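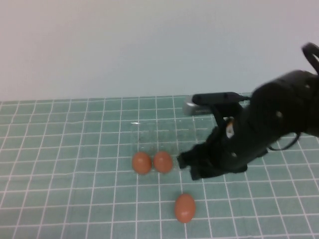 akitz_ramp
Looking for real numbers on cowling baffle seals for a twin used on short island hops. Ours are at 600 hours and the rear cylinders run 40 degrees hotter than the front. I'm laying out new seal patterns on a cutting mat with a grid of thin white lines, and the old strips have shrunk along the top edge.

Stavemgate
Shrinkage alone won't give you 40. Check the inter-cylinder baffles first.

mishra39
Disagree. Ours dropped 39 with new silicone and nothing else touched.

Stavemgate
Same probes before and after?

mishra39
Same probes, same altitude.

akitz_ramp
Will pull the lower cowl in January, at the 100-hour.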